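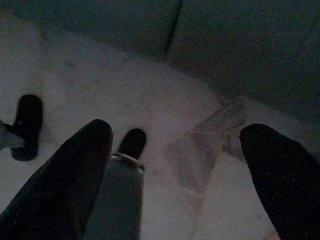 ## Bench notes: the Flistari arm

The arm on the back bench has a name now. Nayeli Restrepo has been calling it Flistari since February and it has stuck, so that's what the sign-up sheet says.

The gripper is on its third set of fingers. The first two were printed hard and let go of anything round. The current pair is black with rounded, padded tips, and they open wide enough for most of what we keep in the desk trays. Kazimiera Jasińska cast the pads in the Alvarado room over two evenings. Cure time was 28 hours, longer than the label said, and she suspects the cold floor. She has written up the mix in the shop binder under "soft parts."

The wrist camera is in too. It's small and it doesn't like low light. With only the bench lamp on, dark objects turn into plain black shapes and clear plastic almost vanishes against the white tabletop. Marker-sized things are easier, especially anything with a bit of metal that catches the light. Nayeli wants to try a ring light on the wrist. Kazimiera would sooner fix the lamp over the bench — we may end up doing both.

Work on picking is slow. The arm runs a list of small objects, one grasp each, and we log whether it closed on the right thing. The goal is 300 logged grasps before we change anything else on the hand. Please don't swap the pads or move the camera mount in the meantime, even if you have a better one.

A few practical points:

- The wrist cable is 35 cm and only just reaches. Don't rotate the last joint past the tape mark.
- Power the Zulerine board before the motors. The other order trips the breaker.
- Leave the gray panels behind the table where they are.
- We're short 4 of the M3 inserts for the spare finger. If you have any at home, put them in the jar by the printer.

The control code is on the shop drive in the folder called Jatament. Nayeli's calibration script is the one at the top, and it needs to be run again any time the table gets bumped.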